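Srisuk Card Rulings: a plain-text data set of questions and answers for the card game Srisuk

README, version 2, last changed May 10, 2025 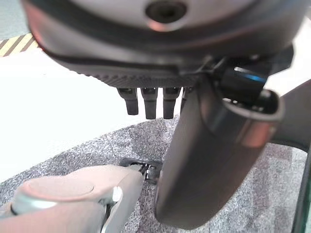 Felberg
Maintainer of the rulings files

What is in this package

The package has the rulings for the card game Srisuk in a form that a program can read. One record is one question about one card, with the answer and the place where the answer was published first. There are around 3,000 records. They cover the base set and the two expansions, Sotitz and Ultgate. Promo cards are included only if they have their own text. A promo with new art and old text points to the old card.

I started these files because the search on my deck builder needed them, and later other people asked for a copy.

Files

cards.csv — one line per card, with the set, the number in the set and the current text.
rulings.csv — one line per question.
changes.csv — old wording of cards that received an erratum.
terms.txt — the 32 game terms which have a fixed meaning, such as "discard", "put away" and "in front of".

All files are UTF-8. The separator is a semicolon, as the card texts are full of commas. If your spreadsheet opens everything in one column, please set the separator by hand.

Fields in rulings.csv

card_id: the same id as in cards.csv
question: the question as it was asked, with spelling corrected
answer: the answer, not shortened
source: rulebook, publisher FAQ or tournament judge
status: valid, replaced or disputed
note: free text, often empty

A ruling with status "replaced" stays in the file. Please do not show it to players without the newer one next to it. I made this mistake in my own deck builder in April and received many angry messages about the card Salt Gate.

How two sources are ordered

When the rulebook and the FAQ do not agree, the FAQ wins if it is newer than the printing of the rulebook. An answer from a tournament judge is below both. If two judges gave different answers and the publisher has said nothing, both records are marked "disputed". There are 17 such records at the moment, and most of them are about the Ultgate cards that let you play during the draw step of the other player.

Example of a record

card_id: SOT-041
question: If I play Toll Ferry and my opponent has no cards in hand, do I still draw?
answer: Yes. The two sentences on Toll Ferry are separate. Your opponent discards as many cards as possible, also when this is zero, and then you draw one card.
source: publisher FAQ
status: valid
note: compare with Narrow Bridge, where the text says "if you do"

Known problems

The Sotitz cards were printed two times, and the second printing has small differences in wording. I used the second printing everywhere. If you have a first printing card in your hand, the text may not match, but the rulings are the same.

Questions about three or more cards together are saved only under the first card. The others are named in the note field, so a search by card_id will not find them. I want to repair this in the next version — it needs a new table and I have not decided how it should look.

Team play is almost not covered. The rulebook has one page for it and the FAQ does not mention it.

Use and corrections

You can use the files in free tools and on fan pages. Please keep the source field. The card names and card texts belong to the publisher of the game and I can give no permission for them.

For a correction, send the card_id, the old answer, the new answer and a link or page number. Without a source I can only change the status to "disputed". One correction per message is easier for me to handle. New cards are added after the set is on sale, and preview cards are not accepted.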